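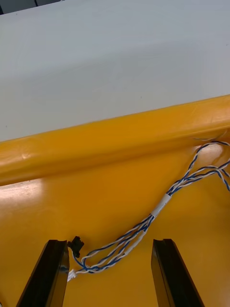
Plumska Changing Table Topper with Padded Rail

Finish: warm yellow
Made to order in our workshop
Ships in 4 to 6 working days

If you have ever tried to turn the top of a dresser into a place where a wriggling baby can be changed, you already know most of what went into the Plumska. It began as a favor. Marta Marchuk, who cuts all of our covers, had a perfectly good dresser at home, a new grandson on the way, and no wish whatsoever to buy another piece of furniture that would be used for two years and then sit in the garage. She made a shallow tray with a soft rounded rail all the way around, covered the whole thing in one wipeable yellow fabric, and set it on top. Friends asked for one. Then friends of friends asked, and by May we were cutting foam for people we had never met (hello to all of you, and thank you for the baby pictures on the workshop wall!).

The idea has stayed very close to that first one. You get a flat, firm base with a thick rail along every side, and the rail is rounded over so there is no hard corner for a little heel or elbow to find. The cover runs right over the rail and down the outside, and it is closed underneath with a zipper that tucks into its own flap. We use a coated fabric with a bit of a shine to it, which wipes down quickly with a damp cloth and doesn't hold on to cream or powder the way a brushed cotton does.

About the cover

The coated fabric is made for us by Truvix, and we have been buying the same weight from them since we started. It is supple enough to go around a curve, though you will always see some small creases where it bends, mostly near the corners. They relax a little over the first few weeks and then they stay put. We tried a stretchier fabric last winter that gave a perfectly smooth rail, and it looked lovely for a month and then it bagged, so back we went.

Covers come off for cleaning. Unzip from the back left corner, ease the fabric off one long side first, and then the rest slides away quite easily. Getting it back on takes more patience. Tadhg Daly has put together more of these than anyone and he still does the corners before anything else, then works toward the middle with the flat of his hand. If you start in the middle you will be cross with us by the time you reach the end.

Wash the cover by hand in lukewarm water with a little dish soap. Please keep it out of the dryer and off the radiator. Bleach will dull the surface, and so will those orange-scented kitchen sprays, which we learned from a very polite customer who sent hers back for a look.

Size and fit

Outside length: 28 inches
Outside width: 19 inches
Rail: continuous on all four sides
Base: birch panel, sealed on both faces
Grip strips: two, fitted to the underside

Measure the top of your dresser before you order, and measure it in two places if the dresser is an old one, as they are not always square. The topper should sit entirely on the surface with nothing hanging over. It wants a smooth, level top. Painted and lacquered furniture is fine, and so is laminate. If your dresser has a raised lip or a carved edge, send us a note with the measurements inside the lip and Ming-te Tsao will tell you truthfully whether it is going to work. He has talked quite a few people out of an order and we rather admire him for it.

The grip strips keep the topper from creeping around when you lean on it. They should be wiped now and then, since dust makes any grip strip lazy. For daily use we also ask that you fasten the topper to the dresser with the two straps supplied. The screws go into the back of the dresser where they won't show, and the straps unclip whenever you want to lift the topper away and have your dresser back for the afternoon.

Keep one hand on your baby the whole time, please, however sleepy they look. The rail is there to soften the sides. It doesn't hold a child in place, and no topper should be treated as somewhere to set a baby down while you go looking for socks.

What comes in the box

Topper with cover fitted
Two anchor straps with screws
Folded care sheet
A small square of the cover fabric, handy for matching paint or curtains

Price

Topper, complete: $116
Spare cover: $28

Spare covers are cut from the same roll whenever we can manage it, but yellow is a slippery color and two batches will sometimes differ by a hair. If you think you will want a second cover, order it along with the topper and we will cut them side by side.

From people who use one

"We had ours on a hand-me-down dresser in the hallway, of all places, because the bedroom is tiny. It came through one baby and is now on its second. I have replaced the cover once, and that was my own fault and involved a pen." Vlasta Jelínek

"Good solid thing. The zipper was stiff at first, and I rubbed a candle stub along it and have had no trouble after that. I would have liked the straps to be a little longer for our deep dresser, and when I wrote in they mailed me a longer pair." Reynaldo Maglaya

Questions we get a lot

The topper can be used on a washing machine only if the machine is switched off, and even then we would much sooner see it on furniture, as the straps have nowhere to go.

Other colors are on the way. Drustetti, who dye for Truvix, have sent us a soft green we like very much and a gray we are still arguing over. Write to us if you want to hear when they are ready.

Once diaper days are over the topper makes a very decent tray for folding small clothes in, or a bed for a cat, and we have the letters to prove the second one. Replacement grip strips and zipper pulls are kept in stock for every topper we have sold. Just tell us the name the order was under and we will find the right parts.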